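Section 3. Setting up your Lornico room humidifier

Hi, Amna Bhutto here. I wrote this part of the guide after living with the Lornico for a whole August, so you're getting my own habits along with the official steps. Have the tank, the base and the little bag of filters within reach before you start (I left mine in the other room, twice).
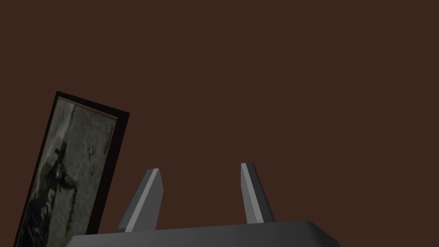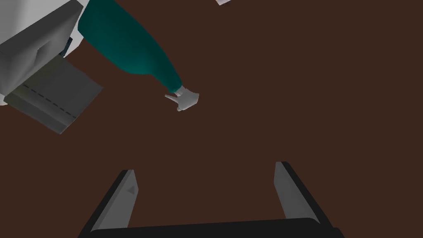 Plain brown in both.

3.1 Picking a spot

1. Choose a flat, level surface at least 600 mm off the floor. Mine sits on an old Tenberg cabinet and it's perfect up there.
2. Leave 300 mm clear behind the unit. The intake is on the back and it really hates curtains!
3. Point the mist outlet into the open room, away from books, outlets and anything with a veneer.

CAUTION: Don't stand the unit on a radiator or a heated floor. The level sensor gets confused and shuts everything off.

3.2 Fitting the filter

4. Soak a new filter in cold water for 8 minutes. I set the oven timer and go make coffee.
5. Lift it out, let it drip, and drop it into the round well in the base, mesh side up.
6. Press until you feel two clicks. If you only get one, take it out and turn it a little, then try again.

NOTE: The older Gidcombe filters look the same but they're a hair too wide. I forced one in once and needed pliers to get it back out.

3.3 Filling and first run

7. Turn the tank over, unscrew the cap and fill with cool tap water up to the line. No oils, please, not even the nice lavender ones.
8. Screw the cap on firmly, flip the tank and lower it onto the base. A few glugs are fine.
9. Plug in, hold the power button for 3 seconds and wait for the steady green light.
10. Run it on low for the first evening. You might get a faint cardboard smell, and mine cleared up overnight.

CAUTION: Always unplug before lifting the tank.

If the light blinks amber, go back to step 6 and reseat the filter. Gunther Thiele, who looks after our repair desk, also likes people to wipe the float with a soft cloth while they're in there. Cleaning and storage are in section 4.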